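Price and Coupon Checker (part-time, home-based)

14 shares | 2 comments

Skotinar lists discount codes and reduced prices from online shops selling household goods, stationery and second-hand books. We are looking for two part-time checkers to test entries before they go live and to remove those that have expired.

Each shift covers one queue. The checker opens the retailer's page, adds the item to the basket, applies the code and records the final price including delivery. Where the reduced price depends on a minimum spend, a new account or a subscription, this is entered in the conditions field. Codes that fail twice are marked dead and passed to the Birka desk, which deals with the retailer. No purchases are made.

The full queue holds 307 retailers. A checker is expected to clear up to 30 entries per shift once trained.

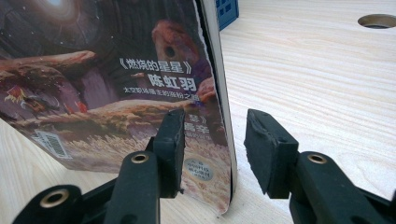 Entries are logged in Plikmont, our in-house listing tool. It runs in a normal browser and needs no installation. Training consists of two paid sessions by video call, followed by a supervised shift on the Chávez queue (books, music and games).

Requirements:
- accurate typing and a working knowledge of spreadsheets
- a computer with a stable connection; phones and tablets are not suitable
- the ability to work out percentage reductions and unit prices without error
- written English good enough for short product notes

Experience with affiliate links or retail stock systems is useful but not required. Applicants who run their own deals page must say so when applying.

Shifts start at 6 a.m. or 5 p.m. and are fixed monthly. Pay is hourly, with a higher rate in November. The posts begin in July.

To apply, send a CV and a short note stating which start time you prefer. Shortlisted applicants will be sent a timed checking test, to be returned by the Wednesday after receipt.

© Skotinar | Contact | Back to top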